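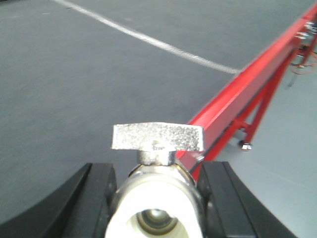
Dropped parts on the valve cell, September

A short set from the Skevside shop, put up for the Lurna users who asked what our grip fault looked like from the arm's side. The cell moves ball valves and small parts between blue bins. Over one shift it let go of parts in mid-move, and one landed outside the guarded area. Njoroge Mfaume pressed the stop and we kept the cell locked off until the next morning.

The controller had logged every grip as good. Meirion Parry went through the records and found that the grip force had been set to 30 per cent after a software update, where we normally run at 80. The low-force alarm had been switched off in the same update — no warning came up on the panel. 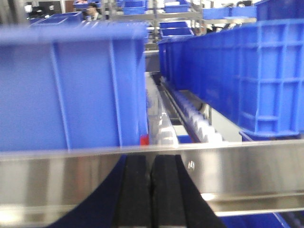 Fingers nearly closed at the steel bar, with blue bins either side of the channel.

Khalil Saliba put the old settings back and we ran 200 picks at half speed with the gates shut. There were no drops. We then ran 1000 at full speed and had one, which we put down to oil on the valve body. Parts are now wiped before they go in the bin.

Still open: the update should not be able to change the force without asking. Elie Hijazi has raised this with the supplier and we are waiting for a reply. Until then, check both settings by hand after any update and write them in the cell log.

This site uses cookies. Accept / Manage settings

Recent galleries
Doltitz: new guarding on line two
Worn finger pads and when to change them
Skevside shop move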